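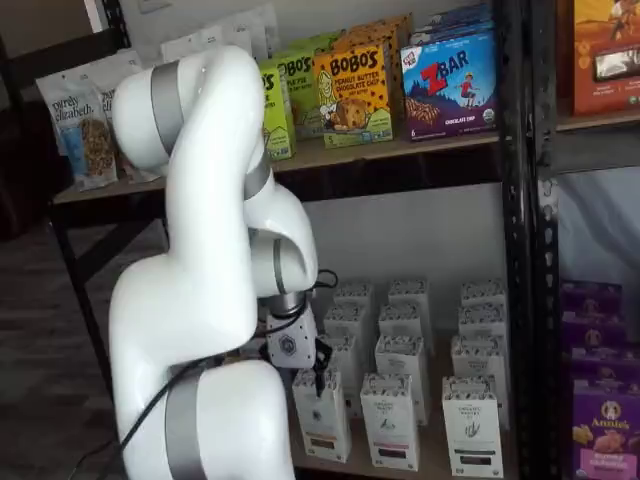
Ticket 156: arm stops above the water cartons, lower shelf
Cell: Mirby shelf cell, Flatach site
Opened by: Fulgencio Garrido
Status: closed, with one point to follow

Problem as reported

The arm goes down to the lower shelf for a white water carton and stops before the fingers close. The program shows "wrist load out of range". After a reset it goes home without trouble. On the upper shelf, with the Bobo's and Z Bar boxes, we have no fault. It began in January, after the gripper was taken off for cleaning and put back.

Log

08:50 Fulgencio
I ran the lower shelf pick at normal speed. Fault on the third carton of the front row. I ran it again at half speed and there was no fault. I thought first of the carton position, so I pushed the front row back to the line and repeated. Same fault at normal speed.

09:35 Fulgencio
I checked the tool weight in the settings. It is correct. I checked also the screws between wrist and gripper. One was a little loose and I tightened it, but the fault remains.

10:20 Aranda support
Please look at the black cable from the gripper while the arm is folded over and reaching down. In this pose the cable needs more free length than in the upper shelf pose. If it pulls, the wrist feels it as load. Please move by hand mode only, and tell us if the loop becomes tight at any point.

11:05 Fulgencio
You are right. In hand mode the loop becomes tight when the wrist makes the last turn before the carton. The clip on the lower segment was closed too near to the wrist side. Probably this was done when the gripper was put back, I cannot say for sure.

11:40 Fulgencio
Power off. I opened the clip, moved it 50 mm down and gave this length to the loop. I closed the clip by hand only, without tool. Now the cable goes to the left side of the arm and does not pull in any of the taught positions. I checked that the longer loop does not catch the edge of the upper board when the arm comes back up. There is enough space, but not a lot.

13:15 Aranda support
Good. Please run 50 picks at normal speed and send us the wrist load values. Do not raise the load limit, even if you see one more stop.

15:30 Fulgencio
50 picks done, no stop. Values are sent by e-mail. I also taught again the approach point for the back row, as it was 2 mm too low.

Still open

The outside of the cable has a small mark where the clip was before. I cannot see the inner wires. A spare cable is ordered from Wonholm. Until it arrives, please look at the mark at the start of each shift, and write in this ticket if it becomes bigger. I will change the cable at the next service, after 1,000 picks, or before if the fault comes back.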